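Latus (benchmark)

Latus is a simulated test suite for comparing robot grippers, arm controllers and camera placements on tabletop handling tasks. It was started by Montserrat Paredes and Telmo Cordero at the Deligiannis workshop, and it has grown into one of the most enjoyable ways to find out what a gripper is good at before anyone bolts it to an arm. The name covers both the task set and the scoring program that goes with it.

Background

Paredes had been comparing two-finger grippers by hand, one object at a time, and found that small changes in the setup swamped the differences she wanted to measure. Moving the trials into simulation let her repeat the same start position for every gripper model. Cordero wrote the first controller interface over one October, and the pair released the early tasks together. The first version had only 2 tasks, a straight lift and a lift-and-place, and both are still in the suite.

Task set

The current release has 16 tasks, grouped by what they ask of the hand. Some test grip width, some test fingertip friction, and a lively group called the neighbor tasks tests how well a controller plans a path past objects it has been told to leave alone. Each task comes with a list of start layouts, 557 across the whole suite, and every controller sees them in the same order.

Objects are kept simple on purpose. Most are plain boxes in strong, flat colors, so that a weak result points to the gripper or the controller and has little to do with a hard-to-see object. The tall block is a favorite among users, as it can be pushed, tipped or used as an obstacle, and a controller that handles small cubes beautifully may still clip it with an elbow.

Controllers and cameras

Two controllers ship with the suite. Nuvano plans the whole motion before the arm starts and tends to be smooth and a little slow. Boltska corrects as it goes — it is quick, and a delight on crowded layouts, but it can hunt back and forth above a target when the camera is set low.

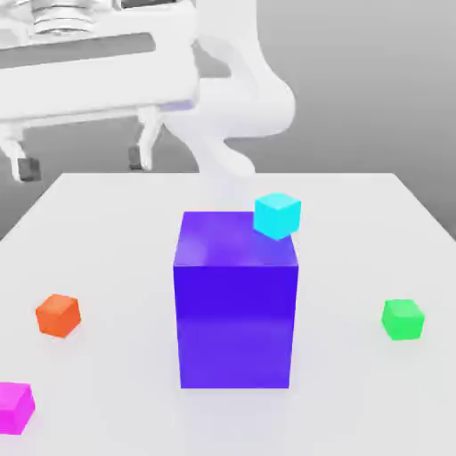 Camera height turned out to matter more than either author expected. In a comparison of 717 runs, Cordero found that Boltska lost most of its lead once the view was lowered, while Nuvano hardly changed. Later releases therefore report a separate score for each camera position.

Scoring

A run is scored on whether the target ends up where it should, how far other objects have shifted, and how long the arm took. Dropped objects count as a failure even if they land in the right place, a rule that still gets argued over.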